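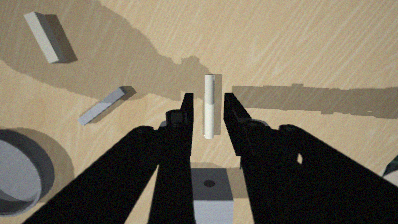
From: Kamil Šťastný
To: skosstead-users
Subject: Re: [skosstead-users] Nightly backups to Plinance filling the target volume

On Bakari Obura's message:

> We moved the office file server to Skosstead in January and set it to
> push nightly to a Plinance volume. Retention is set to 61 days. The
> volume was sized at three times the source and is nearly full after
> 9 days. Source data is mostly spreadsheets, scans and one mail store.
> Prune runs after each backup and exits 0. Am I misreading what
> retention does, or is prune not deleting anything?
>
> Second question: a restore test of one folder (3,000 files, all small)
> took most of a morning. Is that normal?

Prune is doing what it was told. With retention at 61 days and only 9 days of history, no snapshot is old enough to be removed, so it exits 0 with nothing to do. Run it with the verbose flag and you should see every snapshot listed as kept.

The growth is a separate matter, and I would look at the mail store first. If it is a single large file, and your server compacts it overnight, the block boundaries shift and most of the file is new as far as deduplication is concerned. You are then storing close to a full copy of it every night. Two ways to check:

1. Run the diff command between two consecutive snapshots and sort by bytes added. If one path accounts for nearly all of it, you have your answer.

2. Exclude the mail store for one night and compare the size of that snapshot with the one before.

If it is the mail store, change the chunker from fixed to rolling in the repository config. This applies only to new data. Old chunks stay until their snapshots expire, so you will need room for both or you will need to start a fresh repository. I started a fresh one and kept the old one read-only on a spare disk until it aged out.

Vendula Hubáček posted a script to this list that dumps mail per folder before the backup starts. It works with either chunker and I still use it for our Machala office, where the repository is too old to convert. Check the archive under "per-folder dump". Mind the line that sets the temp directory. It defaults to the system partition, and on a small machine that will fill before the dump completes. 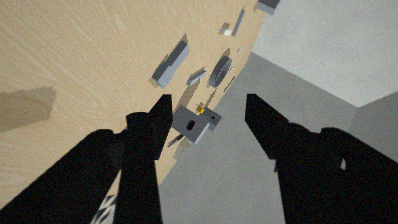 Tabletop edge and grey floor, rendered.

On the restore: a morning for 3,000 small files is slow but I have seen it. Small files restore one request at a time unless you raise the worker count. The default is 1. I run 8. Past that I saw no improvement on our line, and the Plinance end began refusing connections. Set it on the command line first, and put it in the config only after a full restore completes without retries in the log.

Also check whether the local index cache was present when you ran the test. If you restored on a clean machine, part of that morning went to rebuilding the index. The log has a line with start and end times for that step. Subtract it before you compare anything. For planning purposes keep it in, as you won't have the cache after a real disk failure either.

One correction to Rodrigo Carrilho's earlier post in this thread. He suggested lowering retention to get the space back. That will work for the snapshots it removes, but the freed chunks are not released until compact has run, and compact needs free space on the target to write the new packs. On a volume that is nearly full it may stop partway. It leaves the repository consistent when it does, but you gain nothing. Extend the volume first if the plan allows it, then prune, then compact, then shrink it back.

Please post the diff output if the mail store is not the cause. The Skosstead version and the chunker line from the config would help too.

Kamil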